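Irkesa Opens Planning Program for Two-Arm Folding Stations

ADANECK, 9 February 2018 - Irkesa, a supplier of automation equipment to commercial laundries and garment finishers, today opened a planning and purchasing program for plants that want to add robot folding stations to their next equipment budget.

The program covers the Clelero station, a table with two robot arms that handles T-shirts and similar flat items. Plants may buy a station outright or lease it for 40 months. Both plans include installation, operator training and one replacement set of gripper fingers.

Before an order is placed, Irkesa will visit the site and prepare a written budget. It lists floor space, power outlets, cable runs and spare parts as separate lines - items that buyers often leave out of a first estimate.
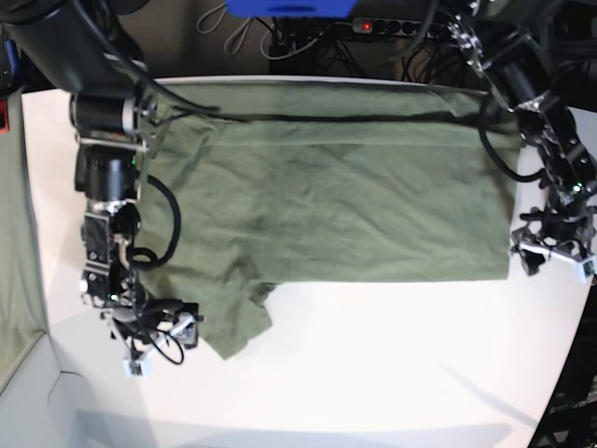 A green garment on the worktable between the grippers of two robot arms.

Garment folding remains hard to automate, and Irkesa advises customers to plan for a trial period before setting output targets. Sleeves and loose corners take the most setup time. Plants should keep their hand-folding tables in place during the trial.

Kassa, a uniform rental company, has reserved 2 stations for its Adaneck plant, which has 191 employees. Delivery is planned for July.

Irkesa will accept 13 more plants in the first round. Site visits are free for plants that submit floor plans and a list of garment types with their application.

About Irkesa
Irkesa sells and services folding, sorting and packing equipment. The company is based in Adaneck.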